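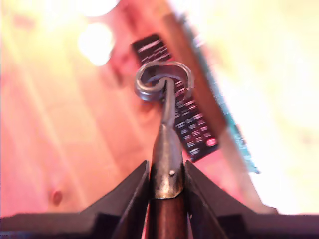

I want to make a case for hand-me-down recipes with bad instructions. The worse, the better!

My grandmother's plum cake card says "flour until it looks right" and then, two lines down, "bake." No temperature, no pan size, and a word I still read as either "lemon" or "lumpy." I have made that cake 48 times (I keep a tally on the back) and I love it more each September when the plums come in.

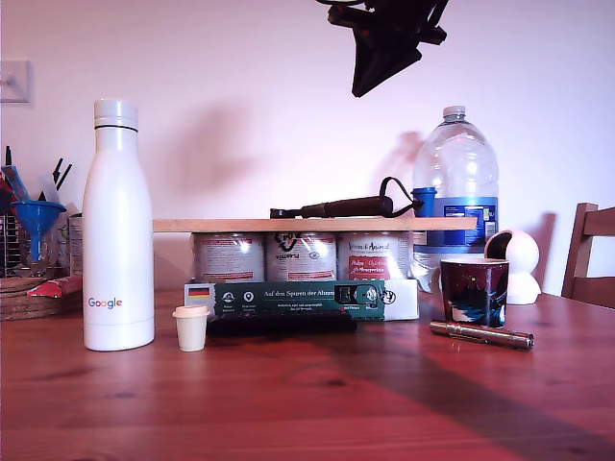
A precise recipe gets you dinner, and I'm grateful for those on a weeknight. But a vague one makes you look in the bowl. You poke the dough, you call your aunt, you argue. My neighbor Encarnación Lorente has a bean stew from her mother that calls for "the small pot," and the small pot is in another country. She has tried 2 replacements and defends the second one like a family member.

What worries me is how quickly we tidy these things up. A cousin in Fevotthorpe typed out all 146 of our family cards, converted everything to grams and fixed the spelling. It was a kind thing to do, and I use her file. Still, my great-uncle's note about the oven "being in a mood" is gone, and that note was the best advice on the card. 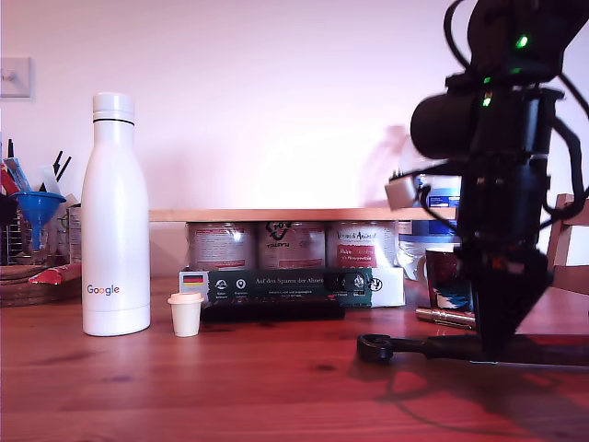

So type them up, sure, but keep the smudges too. Copy the crossed-out sugar. Leave in the line that makes no sense, and let some kid puzzle over it with flour on her elbows.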